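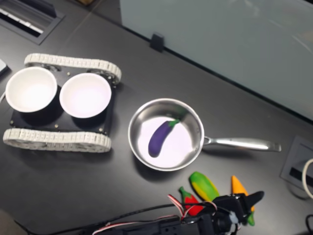
Bowls and steel frying pan on a dark grey tabletop

Ticket subject: Cloudy patches under Sandier matt varnish
Product: Sandier Matt, 500 ml bottle
Used over: Zulu acrylics on Plondum primed panels
Status: Open, waiting on customer
Opened: 2000-09-23

ORIGINAL REPORT

I have 12 small panels going into the Jito autumn show and a fair number of them have come up cloudy after varnishing. It's a bluish white bloom, worst over the darks. On a painting of a ploughed field at dusk it looks as if someone has breathed on the picture and it never cleared. The lighter ones may have it as well but I can't tell, which is not much comfort when they will be hanging under gallery lights.

What I did. Two coats, brushed, the first left overnight. Wide soft brush kept only for varnish. Bottle stirred and not shaken. Panels flat on the bench and a sheet of card propped over them to keep the dust off. This is the same way I did the spring work in April and those are still perfectly clear.

Before anyone tells me I put it on too thick, please look at the help page first. I have read it. It says "too thick" for cloudiness, "too thick" for stickiness, and "too thick" for brush marks, and I find it hard to believe one mistake does all of that. The bottle is new. The April bottle was from the same shop but had the old label. Has the recipe changed? That is the question I would like answered.

REPLY FROM SUPPORT

Thank you for getting in touch and we are sorry to hear about your paintings. Cloudiness in a matt varnish is most often caused by applying too heavy a coat. It can also be caused by damp, by cold, by not enough stirring, or by varnishing before the paint is fully dry. The new label is a change of design only and the recipe is the same.

Please could you tell us:
the batch code on the base of the bottle
how long the paint had been dry
whether the room was heated
whether the cloudiness changes when you wipe it with a barely damp cloth

Please do not apply any more varnish for now.

CUSTOMER UPDATE

The batch code is smudged. I can make out a letter and then a grey blur. Perhaps printing it on the part of the bottle that stands in drips was not the best idea.

Paint dry for weeks on most of them. The dusk one was the last finished and I had been fiddling with the sky, so that one had less time, but it was dry to the touch and then some. One of the worst affected was finished in the summer, so drying time doesn't explain it.

Room not heated. Nor was it in April, when it was colder.

Wiped a corner of the dusk panel with a damp cloth. The cloud went away while it was wet and came back as it dried. I assume this means something to you. To me it only means that the colour I painted is still under there.

About the recipe being the same: I have heard that from paint makers before. A white I used for years went from stiff to something like yoghurt and I was assured that nothing had changed. So forgive me if I do my own test.

REPLY FROM SUPPORT

The cloth test is helpful. If the cloud disappears when wet and returns when dry, the haze is probably in the matting agent at or near the surface, and not moisture trapped underneath. Matting agent is the powder that takes the shine off. It sinks in the bottle, and if it isn't mixed back in evenly, the first coats poured can be thin in powder and the last ones very heavy in it.

Could you tell us which panels were varnished first and which last, and whether the bottle was nearly empty by the end?

We would also suggest a test on a spare panel before doing anything to the finished work.

CUSTOMER UPDATE

That is at least an explanation that can be checked, so thank you.

Order of varnishing: I can't swear to it. I work from left to right along the bench, and the ploughed field was at the right hand end because it was the one still being fiddled with. So it would have been late on. The summer one that is also bad was near the middle. That doesn't fit very well. If the powder was building up as the bottle went down I'd expect the middle to be middling.

Bottle nowhere near empty. It is still well over half full, these are small panels.

There is one thing I left out because it didn't seem to matter. I poured the varnish into a dish for each coat and worked from the dish. I stirred the bottle. I did not stir the dish. I topped the dish up when it ran low, and I may have topped it up around the middle of the row. I'm not saying this is the cause. I am saying it so that it doesn't come out later.

TEST, BENCH NOTES

Did this properly because I don't trust my memory of the first time.

Took a spare Plondum panel, painted the whole thing with Zulu black straight from the tube, left it to dry until I was bored of looking at it. Masked it into strips.

Strip A. New bottle, stirred well, poured and used straight away. One thin coat. Clear. A good even black, a bit softer than the bare paint, as you would expect from matt.

Strip B. Same dish, left standing while I had lunch, not stirred, brushed from the top. Came out shinier than A. So the powder does sink, and quickly. Score one for the support desk.

Strip C. Same dish, scraped from the bottom. Cloudy. The very same bluish bloom as the field. It looked fine while wet, which is the wicked part, and the cloud only came up as it dried.

Strip D. Last of the old April bottle, what there was of it, treated the same as C. Also cloudy, though I would say less so. There was so little of it left that I wouldn't hang anyone on the result.

Strip E. New bottle, stirred, dish stirred, but laid on thick on purpose. Slightly milky. Nothing like as bad as C. So "too thick" is a cause, and it is not the main one here, and I would like that noted.

REPLY FROM SUPPORT

Thank you, this is a very thorough test. Your strip C does match what we would expect from settled matting agent. We would recommend stirring the dish as well as the bottle and working in thin coats.

To treat the panels already affected, you can try one thin coat of Sandier Gloss over the top. This wets out the powder and usually brings the darks back. The finish will no longer be matt. If you need matt, a single thin, well stirred coat of Sandier Matt can go over the gloss once it is dry.

Alternatively the varnish can be taken off with Sandier Remover.

CUSTOMER UPDATE

I notice that both cures have to be bought from you. I also notice that the word "dish" does not appear anywhere on the label, the leaflet or the help page. The label says "stir before use". I stirred before use.

I'm not going near the remover. The instructions warn that it may lift acrylic paint if left on, and these are acrylic paintings, so as far as I can see it is a varnish remover for people whose paintings are made of something else. If you have a case where it has been used safely over Zulu I would be glad to hear of it. Zulu's own leaflet only says to ask the varnish maker.

Tried the gloss on strip C. It did bring the black back, nearly all of it. There is a faint greyness if you catch it sideways at the window. Then matt on top, thin, dish stirred every few strokes. Still dark. I left it two days in case the cloud crept back, and it hadn't.

Next did the summer panel, that being the one I could best bear to lose. Same result. The hedge along the bottom has gone back to being a green and not a sort of mould.

The dusk field I have done with gloss only so far. I rather dislike it glossy. The sky picks up the window like a tin tray. But it is dark where it should be dark.

QUESTIONS STILL OPEN

1. Was the recipe changed or not? Strip D was less cloudy than strip C and I have had only a one line denial.

2. Will the gloss layer cause trouble later, say if somebody wants the painting cleaned? "Usually fine" is not an answer I can pass on to a buyer.

3. The Jito entry form asks for the finish of each work and mine went in as matt. I've asked them whether it matters. They say it is for the hanging, so that shiny things aren't put opposite the doors. Nothing for Sandier to do about that one, I only put it down because it decides whether the field gets its last coat.

4. Could the help page be changed to mention settling in the dish.

REPLY FROM SUPPORT

Points 1 and 2 have been passed to our technical team. Point 4 has been passed to the team that looks after the website. We hope the show goes well. As the main fault appears to be solved, may we close this ticket?

CUSTOMER UPDATE

No, please leave it open until somebody has answered point 1. I have kept the test panel with the strips marked on the back, and I can post it if the technical team would care to look at it. I would want it returned.

Field now has its matt coat. Looks all right this evening under the lamp. Will look again in daylight.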